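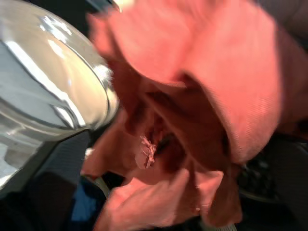 Film Industry and Public Policy
Unit 4: Regional film offices and how they are run
Instructor: Muammer Sezer
Sep 25, 2024

1. What a film office does

A regional film office is a public body that helps productions work in its area. It issues permits for streets, parks and public buildings, keeps a list of locations, and puts producers in touch with local crew. Many offices also handle a tax credit or a cash rebate. These are separate jobs. An office can be good at permits and have no money to give out at all.

Terms to know: permit, location agreement, rebate, tax credit, qualified spending, cap.

2. Who appoints the director

There are three common arrangements. In the first, the governor or mayor names the director, who leaves when asked. In the second, a board hires the director on a fixed contract. In the third, the office is a desk inside a tourism or economic development department, and the director is a regular civil servant.

The first gives the office direct access to the top of government, but priorities may shift after an election. Under a board, change is slower. Inside a department, the office often has to compete for staff and budget with work that has little to do with film.

3. Case: Trurkmont

Trurkmont opened its film office in 2015 with a director named by the mayor. In its first full year the office issued 89 permits, most of them for commercials and student shorts. The first large production was the series Karakaya, which used the old harbor at Plindport for the exterior scenes and hired more than 200 local people, counting extras.

The office was moved under a board after the second mayor took over. The director stayed on through the change. The permit form was cut from six pages to two, and the office began asking for spending reports within 60 days of the last shooting day.

Note that the hiring figure includes one-day jobs. Do not compare it with full-time employment numbers from other industries.

4. Reading a spending report

Look first at what counts as qualified spending. Local wages nearly always count. Pay for lead actors often does not, or counts only up to a limit. Hotel nights vary. The Kanano report in your packet lists 2312 hotel nights but does not say how many were paid for by the production.

For next class

Read the Kanano report and the sample permit form. Write one page on which appointment arrangement you would choose for a city with a new rebate, and why. Bring a printed copy.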